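Tema 4. Fuentes de luz y sombras en la imagen sintética
Apuntes de la asignatura, preparados por Éabha Egan

En la clase anterior vimos la cámara virtual. Ahora estudiamos la luz, que para muchos alumnos es la parte más difícil del curso.

Una luz puntual emite igual en todas las direcciones y su intensidad baja con el cuadrado de la distancia. Si a un metro tenemos 400 unidades, a dos metros quedan 100. La luz direccional no tiene posición, solamente dirección, y por eso sirve para imitar el sol.

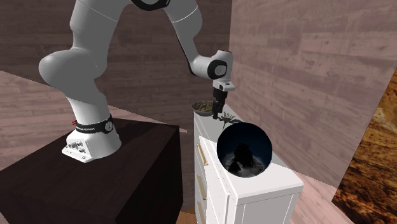 Figura 4.1. Objetos blancos y pedestal marrón oscuro en una imagen generada por ordenador.

El color difuso de un material indica qué parte de la luz devuelve la superficie. Un error frecuente es poner el blanco al máximo — entonces se pierden los matices en las zonas claras. Recomiendo valores hasta 200 en cada canal, sobre 255.

Para las sombras suaves se necesita una luz de área. Con 20 muestras por píxel todavía se nota el ruido.

Ejercicio para entregar en diciembre: iluminar el modelo Kandari con dos luces y comparar los resultados. Leer antes el capítulo de Rafferty, hasta la página 163.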